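Interim Progress Report: Reed Bed Treatment of Dairy Wash Water, Bezerra Creamery Site
Prepared for the Skirby Fund by Silvana Nogueira, project lead
Last updated: 11/5/21

Reporting period: from the June commissioning to the present report. The previous report covered design, permitting and earthworks. This one covers planting, start-up, the first sampling rounds and spending against the revised budget.

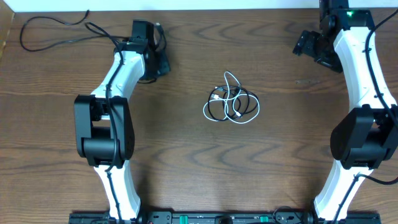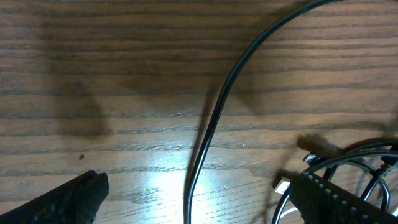
Does the system meet the discharge limits set in the grant agreement?

It meets them for suspended solids and pH in every sampling round to date. It does not yet meet them for total phosphorus, where results are above the limit in most rounds. Section 3 gives the details and Section 5 sets out what we propose to do.

1. Background and scope

The Bezerra creamery produces wash water from tank cleaning, floor cleaning and the cheese room. Before this project all of it went to a holding lagoon and was spread on pasture when ground conditions allowed. The lagoon was undersized for wet winters and the county asked for an alternative. The grant covers two planted gravel beds in series, a settling tank upstream, a small polishing pond downstream and two years of monitoring.

The beds are known by the field names used on the drawings. Clestach is the upper bed, with vertical flow, dosed by pump. Vestach is the lower bed, with horizontal flow, fed by gravity from Clestach. Both are lined. The combined surface area is 592 square meters, unchanged from the approved design.

2. Work completed

2.1 Planting. Common reed was planted in Clestach and a mix of bulrush and sedge in Vestach. Establishment in Clestach was good. Establishment in Vestach was uneven, with poor growth along the north side where the water level was set too high for the first weeks. Daiane Furtado lowered the outlet and replanted the affected strip with 200 plugs from the same nursery. The replacement plants were paid for out of contingency.

2.2 Settling tank. The tank was put into service before the beds so that solids would not reach fresh gravel. The inlet baffle supplied with it was too short and allowed fat to pass under. A longer baffle was cut and fitted on site by Emerson Evangelista. Fat carryover has been minor since. The tank will need desludging more often than the design assumed. We have budgeted for this at the higher frequency in the coming year.

2.3 Dosing. Clestach is dosed by a float-operated pump. The original float setting gave long, infrequent doses that flooded the inlet end and left the far end dry. After adjustment, doses are shorter and distribution across the pipe network is acceptable. Two distribution pipes remain slightly out of level and will be reset when the bed is rested.

2.4 Access and safety. Fencing, signs and the locking cover on the pump chamber are complete. The gravel track to the outlet has rutted under the tanker and needs a further load of stone. This item was not in the original budget.

3. Monitoring results

Marlene Leite has carried out 11 sampling rounds. Each round takes samples at the tank outlet, the Clestach outlet, the Vestach outlet and the pond overflow. Analysis is by the contract laboratory named in the grant agreement. One set of ammonia results was rejected after the samples were held too long before delivery, and that set is left out of the assessment below.

Organic load. Biochemical oxygen demand falls sharply across Clestach and falls further across Vestach. The pond overflow was under the limit in all rounds except the first, which was taken when the plants had been in the ground for a short time. The exception was reported to the county as required.

Suspended solids. Within limits throughout. The pond contributes little in this respect, and on two occasions its overflow was slightly higher in solids than its inlet. We attribute this to algae.

Ammonia. Removal improved steadily over the summer. Results became less stable once nights turned cold. We expect reduced performance over the winter and have no basis yet for saying how large the reduction will be.

Phosphorus. Removal is below the design figure. The likely sources are the acid cleaning product used in the cheese room, which contains phosphoric acid, and milk losses at the filling line. Gravel of the type installed has a limited capacity to hold phosphorus, so the problem should be expected to grow if the load is not reduced at the source.

pH. Inflow pH varies widely through the day with the cleaning cycle. The settling tank evens this out, and outlet values were within limits in all rounds.

4. Budget

Spending to date is in line with the revised budget, with two exceptions. Laboratory costs are 16 percent over the amount planned for the period, due to a price increase and to repeat phosphorus tests. Labor is under budget by a smaller amount, as the creamery provided its own staff for fence work. We ask that the underspend on labor be moved to the laboratory line. No increase in the total grant is requested.

Receipts and the expenditure ledger were sent separately by Marisol Zapata. The contingency balance after replanting and baffle work is sufficient for the track repair, subject to the Fund's approval.

5. Problems and proposed actions

Phosphorus. The creamery has agreed to trial a cleaning product based on nitric acid in the cheese room. The trial will run long enough to cover at least three sampling rounds. Nitrate will be added to the laboratory schedule for that period, as the change could raise nitrogen in the inflow. If the trial does not bring phosphorus down far enough, we will submit a costed option for a reactive filter between Vestach and the pond.

Milk losses. Losses at the filling line have not been measured. A flow meter and a composite sampler would be needed to do this properly. The creamery manager prefers to begin with a drip tray and a change to the end-of-run procedure. We have accepted this as a first step.

Cold weather. Dead reed will be left standing over winter for insulation and cut in early spring. The pump chamber has been fitted with a lid heater. Pipes above ground between the tank and Clestach are lagged, except for a short section at the valve, which is still to be done.

Record keeping. The pump hour log has gaps in the first weeks of operation. Flow totals for that period are estimates based on creamery water use and are marked as such in the data file. The log is now read and signed at each morning check.

6. Next period

Planned work consists of the cleaning product trial, continued sampling at the present interval, leveling of the two distribution pipes, track repair and one desludging of the settling tank. The plant cover survey for Vestach will be repeated after spring growth, using the same fixed plots.

Decisions needed from the Fund:
- approval to move the labor underspend to the laboratory line
- approval to use contingency for the track
- confirmation that the phosphorus results may be reported against the interim limit until the trial ends

The full data file, including the rejected ammonia set, is available on request from Marlene Leite.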